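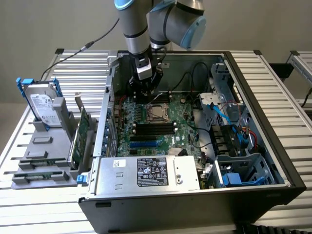 Lorraine Quinlan, Science and Technology Writer

Filed under: How Stuff Is Made > Computers
March

What's Inside a Desktop Computer?

A desktop computer is mostly a metal box with parts in it. The box is called the chassis (say "CHASS-ee"). If you lay it on its side and take off the cover, you can see how the parts fit together.

The motherboard

The big green sheet is the motherboard. Everything else connects to it. Thin lines of copper run through the board like roads on a map, and electricity travels along them. The small pieces all over it help control that electricity.

The processor

Near the middle of the board is a silver square. This is the processor, or CPU. It follows the instructions in a program, one after another, very fast. When you press a key in a game and your player jumps, the processor worked out the jump.

The processor sits in a holder called a socket, with a metal frame around it. Processors get hot when they work. In a computer that is ready to use, a block of metal and often a fan go on top to carry the heat away.

Memory slots

Next to the processor are four long black slots. Memory sticks, also called RAM, push into these. Memory holds the things the computer is using right now. When the power goes off, memory forgets them. That is why you should save your homework.

Expansion slots

Past the memory slots are some more slots, and two of them are blue. These are for extra cards. One kind of card helps draw pictures on the screen. Another kind might add better sound.

The battery

Look for a round battery shaped like a coin. It keeps the computer's clock running while the computer is unplugged, so it still knows it is Tuesday when you turn it back on.

The power supply

The silver box with the black label is the power supply. Electricity from the wall is too strong for the small parts, so the power supply changes it into a kind they can use. Never open a power supply. It can hold a dangerous charge even after it is unplugged.

The drive cage and the fan

A drive is where the computer keeps your files when it is off. Drives slide into a metal cage. A cable, like the blue one by this cage, carries files between a drive and the motherboard. The black fan moves air through the box to keep things cool.

Words to know

Chassis: the case that holds the parts
Socket: the holder for the processor
RAM: memory the computer is using now

Always ask an adult before opening a computer, and make sure it is unplugged first.

We use cookies to remember your reading level. Accept | Settings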